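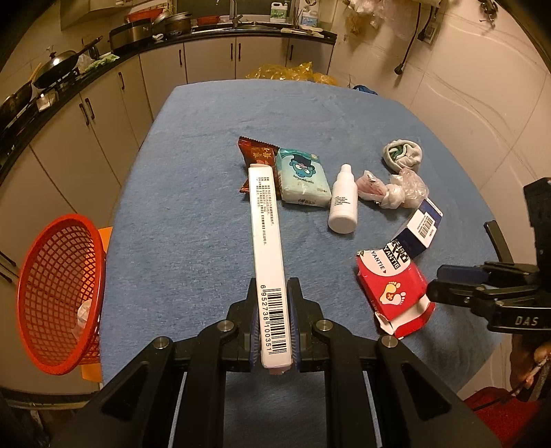

Sorting small household stuff: by type or by package shape?

Posted by Fillham_2B

I clear the table every Friday and it always ends up covered with the same class of items: long narrow boxes, torn cartons, packets of tissues, small bottles, snacks, the odd sock. At present they go into one mesh basket. Two problems. Small items sink and the long boxes stick out and tip the basket over. Also, half the cartons are damaged, and I don't know whether to keep them or throw them out once the contents are loose. The storage available is one kitchen drawer (inside width 15 inches) and one shelf in the hall. I would prefer not to buy a cabinet. What is a workable way to divide this up?

Saulius Lapiņa

Sort by type first, shape second. The groups I would use:

Health and first aid: foot patches, bandages, small bottles of drops or lotion. Hall shelf, in a lidded box. Keep it out of the kitchen, where heat and steam shorten the life of adhesives.
Paper goods: tissue packets, napkins. Front of the drawer.
Food: snacks go with the other food, never in the same container as the first group.
Textiles: socks go to the laundry. They are not part of this system.

Long narrow boxes should lie flat along the back of the drawer. If they are longer than the drawer is deep, turn them sideways. Stand them upright only if the container is at least two thirds of their height, or you will have the tipping problem again.

On torn cartons: keep the panel that carries the expiration date, the directions and the barcode, and discard the rest. Put the panel in a zip bag with the contents. If the date was on the part that tore off and is lost, discard the contents as well. A carton torn only at the end flap can be closed with tape and kept -- use paper tape, as you can write the opening month on it (February, for example).

Go through the health box twice a year. It takes 10 minutes.

plutavness

just get a bigger basket. mine is from Drinilico and holds everything, never had an issue

Bugti

Agree with the first reply except for the drawer. A drawer without dividers turns into the basket again within a month. Cut down a shoe box or two for dividers. Set the first one against the left wall of the drawer and work across, and leave one section empty for whatever turns up during the week.

A mesh basket is still fine as a collection point. Small things fall through or catch in the holes, so line the bottom with a piece of cardboard. Empty it when you clear the table and do not store anything in it permanently.

One addition on the bottles: if the label has only a batch number and no date, write the purchase month on the cap with a permanent marker. Labels rub off, caps mostly do not.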